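Skikero Benefit Night: ticket and entry FAQ

What is the Skikero Benefit Night?
A seated concert held each July at Pultwood Hall. Net ticket income goes to the Clumik overnight shelter.

How many seats are there?
453, of which 15 are wheelchair spaces. Companion seats are free and must be booked with the space.

When do doors open?
6.15 pm. The first act starts at 7 pm and there is one interval.

Can I bring a bag?
Yes, if it fits under the seat. Larger bags go to the cloakroom by the side entrance. 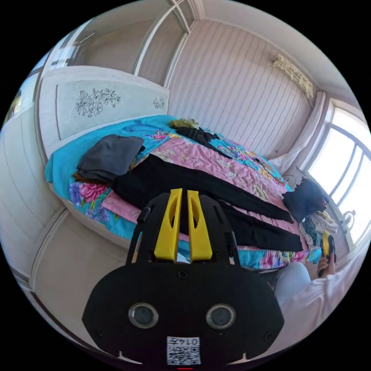
Bogdan writes that the cloakroom queue took him past the start of the first act last year, and asks if bags can be left earlier. They can, from 5.30 pm, on showing a ticket.

Can I return a ticket?
Returns are accepted up to 3 days before the concert. The booking fee is kept. After that, a ticket may be passed to another person, but the name on the booking must be changed online first.

Is the concert recorded?
Sound only. The recording is sent by email to ticket holders who ask for it when booking. 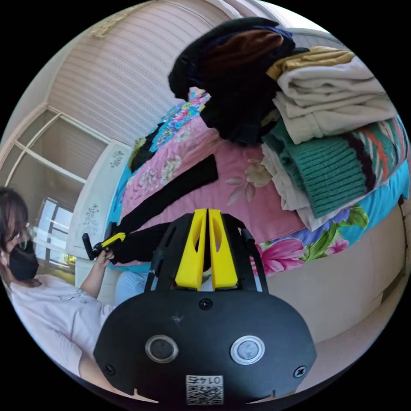
Bedspread with a pink centre

Can I give without attending?
Yes. Choose "donation only" on the booking page. A receipt is sent to the address given.

Where do I collect tickets booked by phone?
Room 201, first floor, until 6.45 pm. Bring the booking number. Uncollected tickets are moved to the main desk at 7 pm.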